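Speaker notes: Can a machine put the jar away yet?
Evening talk, Stivholm Hall, Monday, 6 pm
Prepared for the Wultuvdale Institute of Practical Engineering

Note to the presenter

These notes are to be read alongside the slides. The talk is meant for a general audience, including people who run small workshops and people who simply dislike housework. Please keep to everyday words. Where a technical term cannot be avoided, give its meaning once and move on. Questions are taken at the end, except in the section on costs, where the audience may be invited to speak up.

Opening

Good evening, and welcome on behalf of the Institute. The question before us tonight is a plain one. Can a machine do the chores? By chores I mean the small jobs that fill a day at home or on a shop floor: clearing a table, wiping it down, moving a jar from one place to another, putting a lid back on, returning a tool to its hook.

The short reply is that some machines can do some of these jobs, in some rooms, on a good day. The rest of the talk is an attempt to say which jobs, which rooms, and what makes a day a good one.

I should say at the outset that the Institute has nothing to sell. We advise small firms in the district, and our interest is in helping them to spend their money sensibly.

[Pause. Next slide.]

What we already have

Machines have done heavy and repeated work in factories for a long time. A welding arm does the same thing at the same point on every part that comes past. It does this very well. It is also bolted to the floor, fenced off, and fed with parts that arrive in the same position each time.

At home we have washing machines, dishwashers and floor cleaners. Each of these succeeded by changing the job. A dishwasher does not pick up a plate and scrub it. Somebody loads the plate into a rack, and the machine sprays water at it inside a closed box. The hard part, as far as a robot is concerned, is the loading and unloading, and that part was left with us.

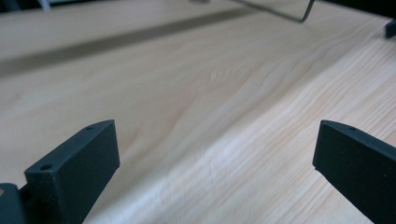
The chores that remain are therefore the ones that could not be put in a box. They happen in open space, among furniture, with objects that differ from one house to the next. A person deals with this without thinking. A machine has to be prepared for it, and the preparation is where most of the present effort goes.

It may help to divide a chore into stages. First the machine must find the object. Then it must decide where to take hold. Then it must close its fingers with enough force to lift and not enough to break. Then it must carry the object, set it down, and let go cleanly. Failure at any of these stages is failure of the whole chore. If each of 5 stages goes well nine times in ten, the complete job goes well only a little more than half the time. Audiences are often surprised by this sum, and it is worth writing it on the board.

[Write the sum. Allow a moment.]

Learning by being shown

The older way to prepare a machine was to write down every movement. This suits a welding line. It does not suit a kitchen, where nobody can list in advance all the places a cup might be left.

The newer way is to show the machine many examples of people doing the work. One method is for a person to carry out the job by hand while holding a tool shaped like the robot's own fingers. The person supplies the judgement, and a record is kept of what the tool saw and how it moved. A computer model is then trained on a large number of such records, and is asked to produce suitable movements of its own.

The attraction is that the showing does not require a robot to be present. The drawback is that a great many showings are needed, and they must be varied. A model that has been shown one table may do poorly at another.
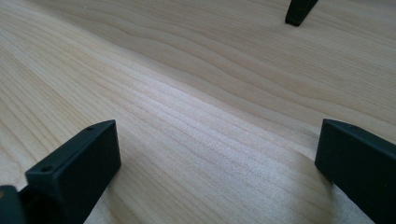

Vision is the first difficulty, and it is more stubborn than it sounds. A household surface is rarely a plain background. Pale wood is a good case: the grain runs in fine lines that gather into ripples, and where light falls on it there is a bright sheen through the middle. A person reads all of that as "table" and looks past it. A model has to learn that the ripples are not edges, that the bright patch is not a sheet of paper, and that the small soft shadow under a fingertip moves when the finger does. Dark fingers over light wood are at least easy to tell apart. Black fingers over a black worktop would be a harder test, and presenters may wish to ask the audience what colour their own worktops are.

[Take two or three replies, then continue.]

The Preltwood exercise

In May the Institute helped a joinery at Preltwood to consider whether any of its bench work could be given to a machine. The owners had in mind the sorting of small fittings, the clearing of benches at the end of a shift, and the return of jars and tins to a shelf.

We began by asking the staff to keep a simple tally. Over the period of the exercise they recorded nearly 2,000 small handling jobs. Most took a few seconds. Very few were repeated in exactly the same way, and a fair number were done with one hand while the other was busy with something else.

We then drew 100 of these jobs from the tally and asked what a machine would need in order to do each one. Some needed only a steady arm and a clear bench. Others needed a sense of touch, such as feeling whether a lid had caught its thread. Several needed knowledge that existed only in the heads of the staff, for example that a certain tin must never be stacked.

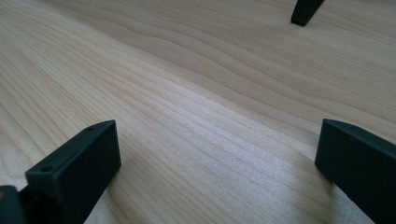

Our advice to the joinery was to start with bench clearing, and to limit it to a short list of containers. We also advised that the shelf be rearranged so that each container had a fixed place. The owners observed, quite fairly, that the rearranged shelf was a help to the staff with or without a machine. We recorded this as a benefit.

The joinery has not yet bought anything. It has asked us to return when the prices and the reliability figures are clearer, and we consider that a reasonable position.

Two hands

Much of what we call housework needs two hands. Opening a jar is the usual example: one hand holds the body, the other turns the lid. Folding a towel is another. A single arm can sometimes manage by pressing the object against something fixed, but this is slow and tends to mark the furniture.

Working with two arms brings its own trouble. The arms must not strike each other. Each must allow for what the other is doing to the object. If one lets go early, the other is left holding a weight it had not planned for. The firm of Triantafyllou, which supplied the grippers for our own bench trials, advises customers to prove each arm separately before attempting any shared task. We would pass on the same advice.

Glass adds a further point. A clear jar is hard for a camera to judge, for the table shows through it. A pale lid on a pale table gives the camera less help than a dark one would. These are exactly the sort of objects people own, and a system that works only with bright coloured blocks has not yet come indoors.
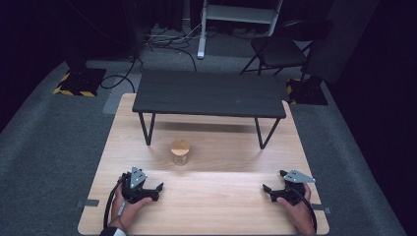 Costs and upkeep

Members of the audience will ask what such a machine costs. The presenter should avoid quoting a price, as prices differ widely and change quickly. It is better to list what has to be paid for. There is the arm or pair of arms. There are the grippers, whose finger pads wear. There are the cameras, the computer, and the time of whoever sets the thing up. There is also the time spent standing by while it works, which small firms tend to leave out of their sums.

Invite anyone who has run automatic equipment to say how many hours a week go on looking after it.

Safety

A machine that shares a room with people must be slow enough and light enough to do no harm, or it must stop when someone comes near. Both conditions reduce the amount of work done in an hour. Homes are harder than workshops in this respect, as they contain children and pets, and no one wears boots.

Where a firm is considering a trial, we recommend a marked area, a stop button within reach, and a named person responsible on each shift.

Our present view

For a small workshop with regular containers and a tidy bench, a limited trial is now worth discussing. For a private home, we would advise waiting. Single tasks can be shown to work under supervision. A machine that can be left alone with the breakfast table is not something we are able to recommend at this time.

Questions

Allow 30 minutes. If the discussion turns to employment, refer to the Institute's separate paper, copies of which are on the table by the door. The hall must be cleared by eight o'clock, and the projector returned to the Stivholm office before it is locked.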